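The desk-tidying policy finally clicked, and I have graphs

28th December

I was supposed to be off the laptop this week. Instead I've been reading rollouts in my slippers, and I'm so pleased with them that I have to write this down before the details go fuzzy.

Quick catch-up if you missed the June post: Mowat is our two-armed tabletop tidying policy. You give it a messy table and it's meant to put things where things go, markers in the cup, glasses in their case, plates stacked, scrap tissue out of the way. One network drives both arms. Until this month it was good at each of those jobs alone and pretty hopeless at all of them together, and the trouble was nearly always the same. It would commit one arm to an object, get distracted by whatever the other arm was doing, and then hover. So much hovering!
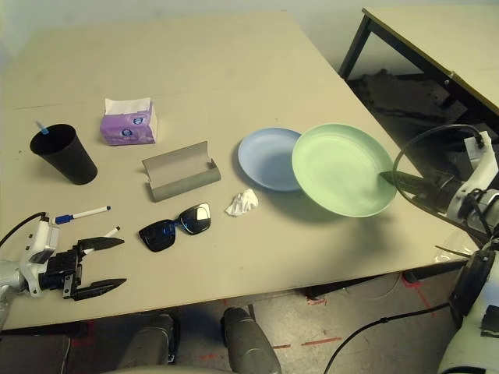 Left gripper open at the markers, right gripper on the rim of the green plate.

The old version picked a target for each arm at every time step. That sounds flexible, but when two objects score nearly the same (two markers lying close together, say) the choice flips back and forth and the arm dithers between them. We tried smoothing the scores. We tried a longer history. Both helped a bit and both made it slow.

What worked was almost embarrassingly plain. Each arm now has a small "intent" slot, and once something is written into it, it stays there until a separate head says the job is finished or lost. The other arm can read the slot but can't write to it. So the left arm knows the right one is busy with a plate and plans around that, and neither gets to change its mind just because a shiny thing moved in view. We call the slot part Guler, for reasons that made sense at lunch.

We retrained on the same 1,990 demonstrations as before, with the intent labels filled in after the fact from gripper open and close events. No new data at all, which still makes me grin.
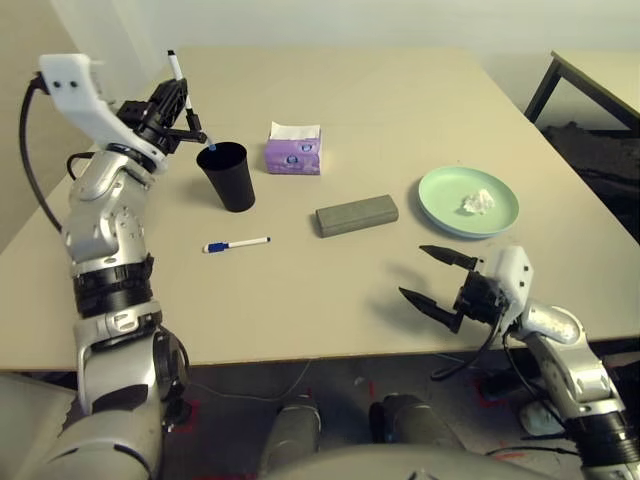 A marker at the rim of the cup, blue tip down.

Cup placement was the one I cared about most. A marker is thin, the cup is not much wider than the gripper wants it to be, and you have to get the thing close to upright over a rim that the fingers half block from the head camera. On our fixed test layouts the old policy completed the whole table in 7 trials out of 43. With the slots it's 40 out of 43. I reran the evaluation from a clean checkout because I didn't believe it, and got the same number again. (Same seeds, so of course I did, but it calmed me down.)

The three failures are all worth a look. Two of them are the "finished" head firing too early on a marker, so the arm moves on while the job is half done. The third is the glasses case, where the policy goes for the case before the glasses and then has nowhere sensible to go.

Glossy things are still where I'd expect trouble. Sunglasses throw big bright patches back at the camera, and those patches shift when the arm moves. 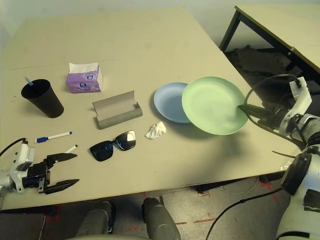
Shafiq Mollah wrote back that he'd want to see the slots switched off at test time before believing any of it, and that the gain could be coming from the relabeling alone, with the slots just along for the ride.

Fair, and it's the next thing on my list. I have half an answer already: I trained a version with the labels as an extra loss and no slots, and it beat the old policy but hovered nearly as much. I only ran it on the easy layouts, though, so I'm not going to put a number on it yet.

The other open question is the wrist cameras. Shanthi Kodikara's hunch is that the "finished" head should lean on them much more than it does, as the head view loses the object right when you need it. I've been scrolling through wrist footage all morning and I think she's onto something. You get the finger pads and the space between them, big and clear, and whether there's something held in there is a very easy thing to see.

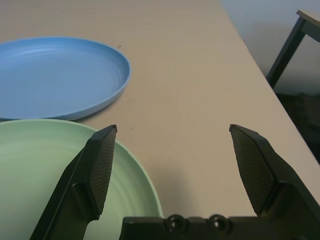 Wrist view, jaws wide open, blue and green plates off to the left.

At the moment the wrist images go in at a quarter of the head camera's resolution, a leftover from Astatska, our old single-arm code, where memory was tight. I've queued a run with them at full size. It should be done by tomorrow night, and I'll post the curves whichever way they go.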